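THE LINDSTEAD BEQUEST

Notice to Residents

The Office of Public Weights at Lindstead gives notice that the late Mr. Brisard has left the town his silence. The bequest was received in June, in good order, and has been entered in the register under Household Effects.

Residents will recall that Mr. Brisard did not speak for the last 5 years of his life. The silence was kept at his home on Pustley Road, where it filled 2 rooms and part of the stairs. It has been valued at 800 crowns. The Office considers this low.

Terms of Use

Under the will, any resident may borrow the silence for one night. It must be returned by nine in the morning, and it may not be lent on to relatives.

The first borrower was Lefteris Vasilakis, clerk to this Office, whose upstairs neighbor is learning the cornet. He reported that he slept well, and that toward dawn he heard his mother shelling peas in a kitchen that was sold long ago. He asked to keep the silence a second night. The request was refused, with regret.

The next borrower, Mrs. Ní Bhriain, returned it early. She stated that it was a good silence – deep and evenly made – but that someone was already in it, waiting for her to begin.

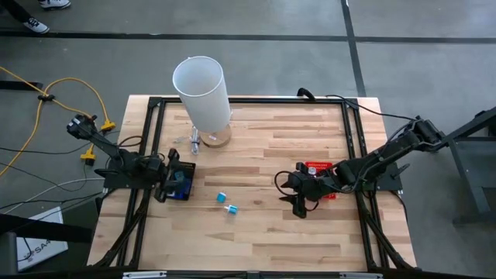

Amendment to the Terms

Borrowers are now asked to say good evening to Mr. Brisard on arrival. No reply should be expected. Any reply received is the property of the town and must be handed in at the front desk before noon.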